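**Ticket: shop page shows wrong stock for baskets after import**

Opened 17 April 2018, status: waiting for supplier
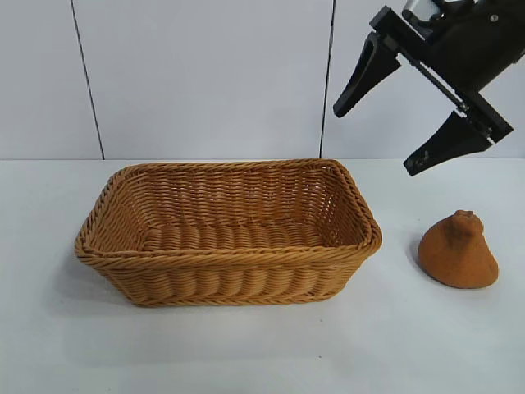
After the price list from Norna was imported, our web shop shows stock of 75 for every basket in the catalogue, also for those we do not sell any more. I first thought it was a cache problem, so I emptied the cache and logged in again, but the number stayed the same. The long woven basket with rounded corners and a braided rim is the product I have used for all tests, and its colour is entered in our shop as "honey". In the supplier file the same colour is written "caramel", and I suspect the import does not match these two words.

**What I tried**

- Imported the file again with only 2 rows. Same result.
- Changed "caramel" to "honey" by hand in one row. The stock for that row became correct, it is now 3.
- Asked the Marnton warehouse if they changed their export. They answered no.
- Turned off the automatic import, so it will not overwrite my corrections at night.

**What I found**

When the colour is not recognised, the import takes the stock from the last row it could read. In our file this is the row for shelf brackets, where the stock is 75. It gives no warning. The log says only "import finished", and for this reason I did not notice it earlier.

**Reply from Zukholm support**

They confirm the behaviour and say a fix is planned for June. Until then they recommend a translation table for colours. The table can hold up to 2 supplier words for each shop word. For us this is not enough, because Spahić writes "light tan" and also "lt. tan" for the same colour that Norna calls "caramel".

**Still open**

I have asked if the limit can be made higher on our account. I have also written to Spahić and asked them to use one spelling. Please do not turn on the automatic import before I have an answer. Orders for baskets should be checked by hand on the shelf before they are confirmed to the customer.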